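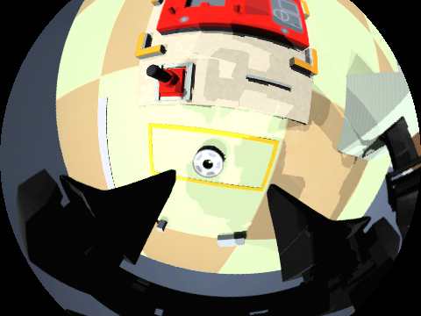 *Render, circular field, checkered tabletop*

**bdurica** - Sunday, September 22, 2019
Checker floors in render tests: what size do you use? Mine shimmer badly toward the horizon at low sample counts. 60 samples, box filter, no mipmaps.

**hornholm_k**
No mipmaps is your problem. Turn on trilinear and the shimmer drops before you touch samples.

**thampi_n**
Disagree. Trilinear blurs a checker to flat gray at grazing angles. Use anisotropic filtering or compute the checker analytically. A box-filtered checker has a closed form, 7 lines of shader code.

**hornholm_k**
Closed form only helps if the floor is procedural. Most people load a bitmap.

**thampi_n**
Then they should stop. It's two colors.

**bdurica**
Mine is a bitmap, 60 px per square. Tried the analytic version tonight. Far field is clean, but the near edges look soft.

**thampi_n**
Filter width is too large. Take it from the screen derivatives, per axis - don't use the max of both.

**salevari**
Also keep the two colors close in value. High contrast checkers alias worse for the same filter.

**hornholm_k**
That hides the error, it doesn't fix it. For a filter test I want black and white.

**bdurica**
Per-axis width fixed the near edges. Leaving contrast alone for now.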